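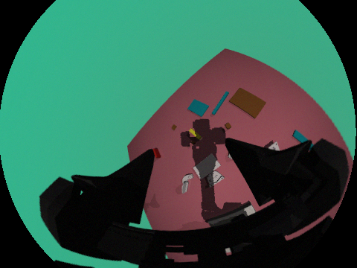 Reviews / Simulation and cell setup

Wister 3 with the Arai gripper pack

I look after one bench cell in a small shop. It has a single arm with a two-finger gripper and a fisheye camera mounted behind the fingers, and it spends its day picking small parts off a flat work surface. Every time we change a part or swap the fingers, the cell has to be set up again. For the past two months I've done the first half of that job in Wister, a desktop simulator sold by Drivavari, and this review covers how it went for that one purpose. I haven't tried it for conveyors or anything with more than one cell.

Installing it

The installer ran without trouble on a three-year-old office machine with an ordinary graphics card. The licence is tied to the computer, so think about which one you want it on before you enter the key. Moving it later meant a form and a wait until the next morning. The Arai pack is a separate download and has the gripper bodies, several sets of fingers and the wrist camera models.

The manual is 55 pages long and mostly clear. The chapter on tool offsets is the one to read properly. I skipped it and lost an afternoon.

Building the cell

You start with a surface and a backdrop, both in flat colours. I kept the pink surface and the green backdrop because dark fingers show up well against them. Then you drop parts on. The stock library is plain: small cubes, a square tile, a thin bar, a flat board, and a few curved white fixtures. They're simple shapes with simple shading, and if you want your own parts to look like your own parts you'll have to import them. For checking reach and clearance the plain ones are fine.

Placing things is done by dragging or by typing in numbers. Dragging is quick but the snap setting is too strong, and it turns itself back on whenever you reopen a file. I type the numbers now.

The camera view

This is what I bought it for. The view from behind the gripper has the fisheye bend in it, with black corners and the edges of the work surface bowed out, and it's close enough to our real camera that I can plan with it. You see straight away how much the fingers hide. With the wedge fingers fitted, a part sitting behind the right finger can be mostly out of sight, and the gripper body takes up nearly the whole bottom of the view. On the real cell I used to find that sort of thing out after the bracket was already bolted on.

I moved our camera bracket back a little in Wister, checked the view again with the fingers open, and had the new bracket made from those measurements. It went on the first time.

Lighting is the weak spot. Shadows are soft and there's only one lamp to adjust. Our shop gets low sun through the side door until 10 in the morning, and there's no way to copy that. Dark parts lying on other dark parts are also hard to pick out in the preview.

Looking after the tool settings

Each set of fingers gets its own file with length, opening width and offset. Keep these somewhere safe. An update in January reset mine to the factory values and I only caught it when the simulated fingertips were hovering above the surface by a finger's width. The fix was to load the old files again, then run the touch check, where the tip is brought down onto a known point and the height is compared. I do that check on the real arm as well, after every finger change, and write the two heights on the same sheet.

When we wore out a set of fingers on the real cell, I measured the new ones with calipers and put those figures in the file. The stock values were close but a touch short.

Compared with Womano

We had a trial of Womano before this. It looks better and has a proper lighting panel. Its camera view had no lens bend that I could find, though, and adding a custom finger meant sending the drawing away. Wister lets you do it yourself in under an hour – longer the first time.

Support

I wrote to support 2 times. The first answer came the same day and solved the licence problem. The second, on the snap setting, said it was a known fault. It's still there.

Good points: wrist camera view, easy finger files, runs on a modest computer.
Bad points: basic lighting, snap setting, updates that overwrite your values.

I'm renewing it for another year. If your cell has no camera on the wrist, try the Womano trial as well before you spend the money.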